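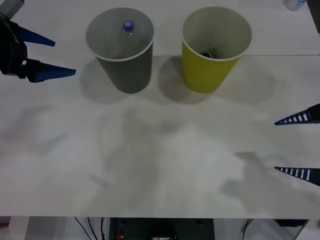
Shiuli Bhattacharjee wrote to me that I would come around on paper cups once I had done the dishes for a week. She may be right about the dishes. I have been in enough office kitchens to know what a sink looks like at four in the afternoon, and I don't blame anyone for reaching for something they can throw out.

My trouble is with the story we now tell about the throwing out. The cup used to be trash and everyone knew it. Then it got a leaf printed on the side and a bin of its own, and now people drop it in with the small satisfied look of someone who has just paid a parking ticket early.

Start with the word "paper." Most cups made for hot drinks have a thin lining, usually plastic, because plain paper and hot coffee don't get along for long. The lining has to be separated from the fiber before the fiber is any use, and plenty of recycling plants aren't set up to do it. Some are. Whether yours is one of them is a question with an answer, and I would bet that very few people standing over the bin have ever looked it up. I hadn't.

Last October I asked at the place where I rent a desk, a converted warehouse run by a company called Enholm. They had put in a cup bin that spring, with a sign. The sign said 731 cups had been "given a second life" in the first month. I wanted to know what the second life was. The front desk sent me to the building manager, who sent me to the hauler, Stodlow, and the person who picked up the phone there told me, very pleasantly, that the cups went to a sorting site and that she couldn't say what happened after that. So the figure on the sign was the number of cups that went into the bin. I could have told them that much myself.

I don't think anybody lied. I think somebody wanted a number for the sign, and the number of cups in a bin is easy to get.

The compostable kind doesn't cheer me up much either. Many of them need an industrial composter, with heat that a pile behind the garage never reaches. Tharindu Rathnayake put two in his backyard heap and dug them out 73 days later, and he says you could have served lemonade in one of them. Two cups is hardly a study. Still, the box said "returns to the earth" and gave no date.

Then there is the mug, which gets treated as the saintly choice. A mug takes a lot more energy to make than a cup does, and it only pulls ahead after it has been used over and over. Mine is chipped and ugly and probably passed that point years ago. The one you got free at a conference and keep at the back of the cupboard has not, and neither have its six friends. Enholm's answer to complaints about the bin was to order 400 branded mugs for a building with far fewer people in it. Guess where most of them are – on a shelf, in the cardboard they came in.

So what would I like? Less signage, for a start. If a cup is going to the landfill, let the bin say landfill. People can take it. Vasiliki Katsaros argues that a plain sign like that would make everyone give up, and that a hopeful bin at least gets them thinking about waste. I've watched people use the hopeful bin. They think about it for as long as it takes the lid to swing shut.

I'd also like the coffee place downstairs to ask "for here?" before it grabs a cup, and to have clean mugs ready when someone says yes. It has a dishwasher. I can hear it running from my desk.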